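5.3 Missed and partial grasps at fold ridges

The most common fault in the garment trials was a grasp that the controller recorded as good when the fingers held only one of two fabric layers. We call this a partial grasp. It matters more than a clean miss, in which the fingers close on nothing, the jaw width falls to zero, and the controller backs off and tries again. In a partial grasp the jaw width reads as expected, the arm lifts, and the lower layer stays behind or slides out during the pull. The fold is then worse than when the attempt began.

We logged 3,000 grasp attempts on the Hustmont garment set using the Catia controller. Of these, 199 were labeled as partial grasps when Benedetti and Huenchumán went through the recordings independently and then settled their disagreements. The controller itself had flagged only 5 of the 199. In every other case it went on to the lift stage with no warning.

Two causes account for most of the cases. The first is the jaw width threshold. It was set on plain cotton shirts during the Previndale trials and was never changed for mesh. A single layer of mesh bunched between the fingertips can measure the same as two flat layers of cotton, so the check passes when it should not. The second is the choice of grasp point. The planner prefers strong edges in the image, and on printed garments the outline of a letter or a trim band can score higher than the real fabric edge. Vergara, the planner used in our earlier work, had the same weakness, but it was run only on unprinted towels and the problem did not come up.

A related safety matter came out of the same recordings. When the lower layer caught on the support surface, the arm kept pulling until the force limit stopped it. The limit had been left at the value used for rigid objects. In July we lowered it and added a hold of 100 ms before the lift, during which the controller checks for a change in jaw width. The lower limit ended the long pulls. The hold did not help with mesh, where the bunched layer is springy enough to keep the reading steady. We have left it in place for the heavier fabrics, and all results in Section 6 were collected with both changes active.

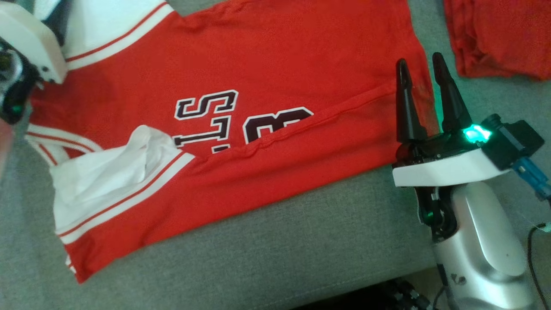
Figure 4. Grasp point selection on a printed mesh garment is harder than on the plain shirts used for tuning. On the red jersey, the long fold seam forms a raised ridge of doubled fabric that hides the lower part of the "T", while the white outlines of the characters and the striped trim bands offer high-contrast edges that are not places to grasp. The right gripper is open beside the edge of the jersey.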